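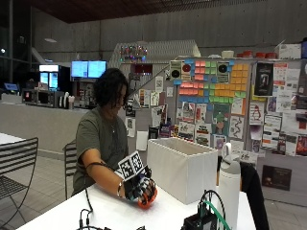
Glove station, break room table. Right hand on the orange item, storage box beside it.

Ticket 251: Glove tracking drops out during grasps
Opened by: Leilani Kasprzak
Site: Gotport
Status: Open, waiting on Birkett

Hi all, me again! I'm putting everything in one ticket this time so we can stop hunting through chat for it.

What's going on: when the person at the table closes their hand around something round, the hand position in Prundilero jumps sideways and then snaps back. Flat things are fine. Boxes are fine. It's the round stuff, and it's worst when the wrist turns inward (which is how pretty much everybody picks up a round thing, so that's a fun one). The picking arm downstairs learns from these recordings, so if the hand jumps in the recording, we get a pick that closes next to the item, and then somebody on the floor has to walk over and clear it.

What I tried first:

Reseated both ends of the glove cable. No change.

Wiped the faces of the marker block and checked that it was tight on the back of the glove. It was. No change.

Restarted Prundilero and redid the table calibration. Good for 11 grasps, then the jump came back.

Moved the water bottle and the storage box to the far end of the table, thinking they might be getting between the block and the camera. A little better? I wouldn't swear to it.

Swapped to the spare glove. Same jump, same wrist angle. So I really don't think it's the glove.

Update, 2026-03-31

Talked to Dymphna Gallagher, who has packed here longer than anyone and does more glove sessions than the rest of us put together. She says the jump started when we went to the new Stikik labels for the marker block. I dug an old block out of the drawer, stuck it on, and ran the round items again. One jump in the whole run! The new labels look shinier to me under the ceiling lights. I've asked Birkett if they can print us a matte set. Until then please use the old block, it's in the drawer with the tape on it, and put it back after.

While I had Dymphna I asked how the sessions are going in general, and I want it written down somewhere, so it's going here. She likes the sitting down. She does not like that glove time doesn't count toward her pick rate, so on a day with two sessions her number on the board looks awful and she has to explain it to whoever is leading the shift. I had no idea we were still doing that. Can someone with access fix the report so glove hours come out of the total? I'll open a separate ticket if you need one, but it feels like the same mess to me.

She also asked what happens to the round-item lane once the arm can handle it by itself. I told her what I know: the lane stays staffed through December, and two people move over to checking the arm's picks. I don't know what comes after that and I told her so. If there's a plan, please tell the packers before you tell me.

Still to do:

- Matte labels from Birkett (me, chasing)
- Rerun the 8 bad recordings with the old block (me and Dymphna)
- Pick rate report (needs an owner, please!)
- Update the setup sheet. It still says extension 1972 for help and that phone is gone

I'll leave this open until the reruns are in.

Leilani

We use cookies to keep you signed in and remember your ticket filters. Accept all | Manage settings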